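16/03/2021, workshop notes, Flerholm festival sound

Well, it was a good long day and I came home humming. Marlies and I finally opened up the monitor wedges that have been buzzing ever since the November show (the folk night, when Travier played two encores and we all got soaked loading out). Two of the five had screws rattling around inside, and the others just needed new foam around the grille. Such a relief!

Trevor thinks the lawn could hold up to 2,000 this summer, so the delay speakers have to go farther back than last time. I'd love to try them by the lemonade stand, if Emil can spare us the long cable.

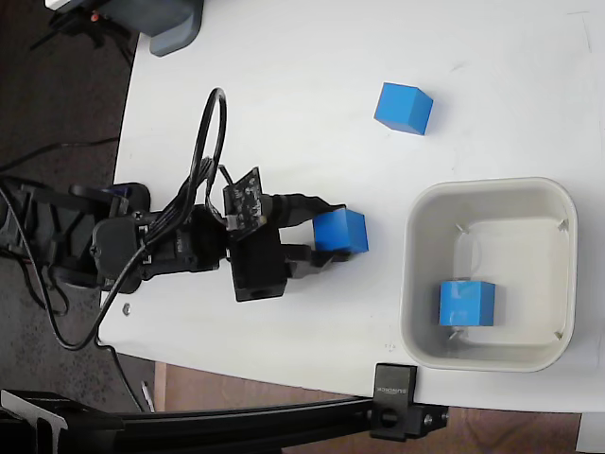 Blue cubes on the white table.

Still to do: label the wedges, call Andri about the stage power, and order 200 cable ties, the wide kind, as the skinny ones snapped on us all last season. Marlies wants to run her old brass band record through the whole rig before we pack it up, and I'm all for it. Gion has the van keys.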